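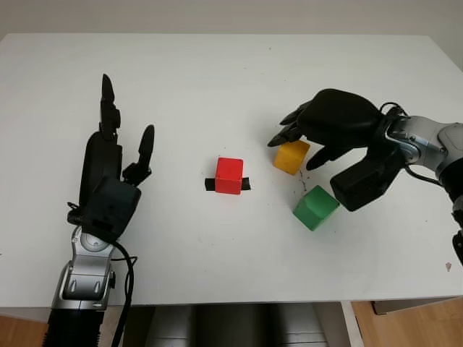 We rewrote our bench rules for two-handed work at Callell this spring. Posting the ones that changed, as a few people asked.

Rule 1. The target gets marked on the table with tape before the first trial. Black on white is easy to see from the head camera and from a chair. If the tape lifts, stop and replace it, and log the change.

Rule 2. The idle hand has a park pose. Open, fingers up, clear of the work. Before this we let operators leave it wherever it ended up, and reviewers couldn't tell a parked hand from a stalled one.

Rule 3. A cube counts as placed when it's on the tape and no finger is touching it. Both parts. Mahnaz Naseri went back through 2,492 old trials and found we had been scoring this two different ways.

Rule 4. Don't straighten the other cubes between trials. Rotated is fine. People like to square things up and then the data is all square cubes.

Rule 5. Cables get checked at the wrist every 20 trials. Enough slack for a full turn, not enough to reach the fingers. This one came from the Fultside group and we copied it word for word.

Rule 6. Scuffs on the table stay unless they're under the tape. We used to wipe everything down daily and the surface looked different every morning.

Someone asked about people near the bench. Same as before – no hands over the table while the arms are powered, including to pick up a dropped cube. Hit the stop first.

Vilgot Engebretsen wants a limit of 400 trials per operator per week. Not in the rules yet. We vote on it in November.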